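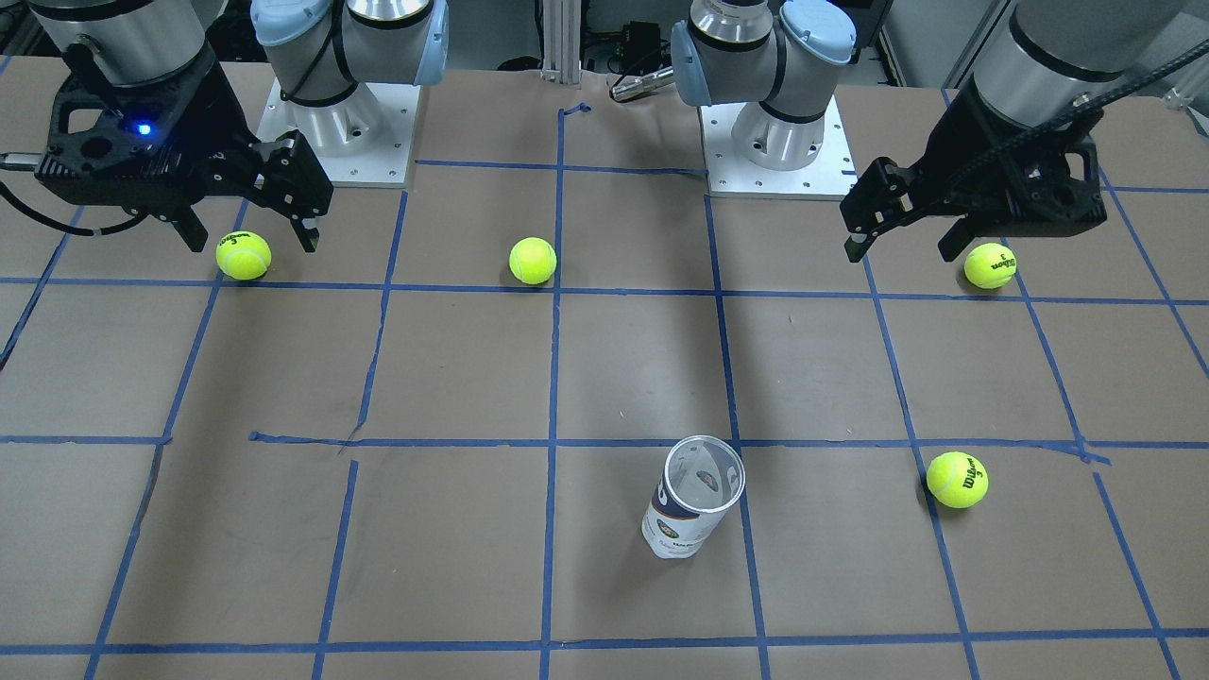 Grid down, balls out, can in the middle.

Sun 16 April. A whole day on the Rolstead rules and I loved it! Rule 5 says every run begins from a written layout, cell by cell, and we finally have one that Telau and Pitholm can both follow without ringing each other up.

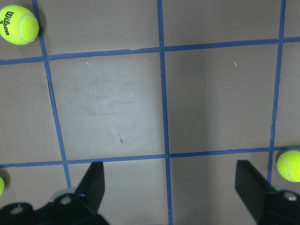
Vol. 5, p. 676

Wrote out the wrist view rule in full. Fingers wide, tape lines in sight, and no hands over the table once the arms are live (I want that one in big letters).
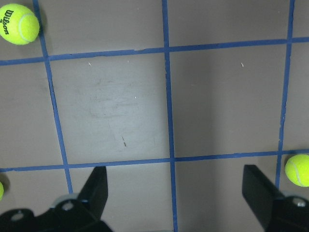

Then the bit on logging, my favourite. Keep the bad runs! Label them, say why, never quietly bin them. Some 3,000 runs by August if we stick to it, and every one should make sense to a stranger.
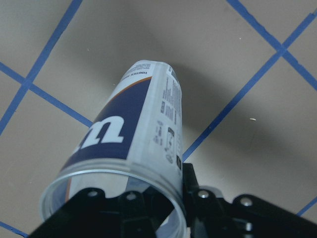 Campbell wrote back that the stop rule is still too soft, and that anyone in the room should be able to call a halt, visitors included. Quite right. Changed it before tea. Tape spec tomorrow.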